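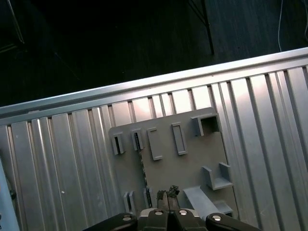

The gray board on cell 2, arm over it, before first shift.

March, 9:40 at night

Long one. Came in at 5:30 because Murkano wanted the cell up before anyone else needed the floor. Coffee machine was out of beans so I had the instant from my locker.

The board went on the aluminum table yesterday and it's the fourth version we've had. I like this one better. The square holder is up in the corner, and the ramp piece is at the other corner where the old one had nothing. The last version had the ramp facing the other way and the arm kept having to turn its wrist over to get to it, which added time and made a noise I never got used to.

Target for the trial is 459 kits a shift. By hand, on a good day with all six of us at the bench, we used to clear more than that, but that was six people. The cell is supposed to need one, plus somebody to bring totes. I'm the one, at least through the end of the trial. Karagiannis sent a sheet with the duties on it and half of it is "monitor." I asked what I write down while I'm monitoring and the answer was stops, cause of stops, minutes lost.

So today, stops. First one at 6:50, part not seated. Second one was my fault, I opened the gate without pausing the program. After that it ran until lunch. After lunch it stopped nine times in an hour, all on the same pick, and I called Sesard support and sat on hold with the phone on the tool cart. The woman there had me drop the approach speed and redo one point. I redid the point three times before she was happy with the number. Back up at 2:15. We finished well short of 459 and I put the real figure on the sheet.

Erlinda Maglaya came over on her break to see it. She taught me this job eleven years ago, when Bistadow still had us on stools with foam mats. She watched four or five cycles and said it puts the parts down softer than I do. Then she asked where the rest of the bench crew was going. I told her what I know. Two to shipping, one to incoming inspection, one took the early retirement, and Erlinda herself has until the end of the month to pick between nights in packing and training on the second cell when it comes. She doesn't want nights. Her daughter works nights and they share the car.

I told her to take the training. She said she's 61 and doesn't want to learn menus. I said the menus are bad but there are only a few you need, and I showed her how to jog the arm up and down with the pendant. She did it fine. She handed it back quick, though, and went to wash her hands before going back to the line.

What I notice most is my hands don't hurt. I used to soak my right one after supper, and I haven't since the trial began. My back is worse from standing on the concrete, so I need to ask for a mat. The other thing is talking. At the bench you talked all day whether you wanted to or not, and now I go two hours and the only thing I've said is a number over the radio. I brought a radio, the music kind, and was told no because of the alarms.

Pay stays the same during the trial. After that it's "under review." I asked for it in writing and got a nod.

The plan is to run the first 100 cycles tomorrow at the slower speed and log every one, then bring it back up if there are no misses on that pick. If it misses again Sesard will send a person out, and Murkano pays for that, so I expect I'll be asked a lot of questions first.

Need to do: mat, new pen for the clipboard, spare pads for the fingers (ask who orders them), call Erlinda about Saturday's ride swap, no, text her, she won't pick up during dinner.

Leg of the work pants is torn again from the gate latch. Bed.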